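1/30/22

So I finally made it out to the Kamora open day! I'd been meaning to go since last April, when my neighbor came home with a tote bag and wouldn't stop talking about it, and this time I put it on the calendar in pen.

Kamora has the old Zaki furniture building out past the rail yard in Urnach. If you've never been, the parking lot is on the back side and the sign points you to the front, so I walked the whole way around in the cold with a coffee in each hand (one was for Pankaj, who was already inside and already had one). Admission was 2 dollars, and you get a paper wristband and a map that I folded wrong right away and never got back into shape.

Pankaj Thakur used to work with me at the print shop, and he is the best person to visit anything with, mostly for the reason that he asks the questions I'm too shy to ask. We signed up for the 29-minute tour. That's how it was listed on the board, 29 minutes, and I loved that somebody had timed it. Ours ran over by a lot, and I'm not complaining!

Our guide was Ildikó Szűcs, and she started us off in a side room with a talk about floors. I know how that sounds. But she has been setting up work areas for years and she had opinions on carpet that I've been repeating to everyone since. Her view is that a hard floor looks cleaner in a brochure and carpet is kinder to anybody standing on it until five o'clock.

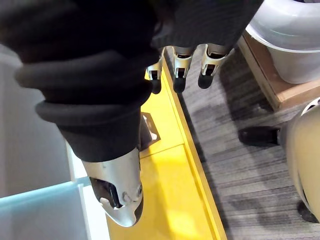

She likes gray for it, too, since lint and thread show up on black and everything else shows up on beige. Pankaj wanted to know how often they vacuum (every evening, and twice if there's a school group) and then he wanted to know what kind of vacuum, and I wandered off a little at that point and read the fire exit plan.

After that we went down the long hall, past the lockers and a vending machine that only takes coins. I bought pretzels. They were stale and I ate them all.

The part I'd come for was the plastics corner. I have a thing about clear plastic, ever since I tried to fix up the lid on my old record player and made it so much worse with toothpaste, which I had read online was a miracle cure. It is not! I told Ildikó this and she winced. She said the first question to ask is how deep the marks go. Fine, hazy ones near the surface can often be polished down if you're patient and keep the cloth moving. If your fingernail catches in a scratch, you're looking at sanding first, starting with a coarser paper and working up to 3000 grit, with plenty of water the whole way.
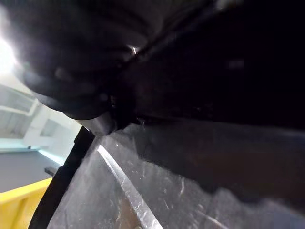

*Clear plastic with plenty of fine scratches and specks, and the dark strip along its edge.*

She also said to leave the edges alone. People get excited and polish right up into the border strip, then the gunk packs in along it and you're picking at it with a toothpick for a week. I've done exactly this. I felt very seen.

There was a little table by the door with a polish called Nusitz for sale, in tubes and in bigger tubs. I got a small tube. Pankaj got a tub, and he doesn't own a single thing that needs polishing as far as I know, so I guess he's planning to start on his car headlights. We got to smell it before buying, and it's sort of like a new shower curtain with a bit of orange.

Lunch was soup and bread at long tables, roughly 30 people when we sat down, and it got louder from there. Go early if you want the lentil. We had the tomato, which was fine, and the bread was really good, dark and a little sour. I asked where it came from and was told "the bakery," so no help there.

A few notes if you go. Wear layers, it's freezing by the loading doors and toasty in the side rooms. Bring coins for the pretzels, or bring your own pretzels. The restroom near the entrance had a line the whole time, and there's another one upstairs with no line at all. The tour sheet fills up fast, so sign it before you get your coffee.

I've got the record player lid out on the kitchen table now with an old T-shirt and the Nusitz, and I'm going to try one corner tonight.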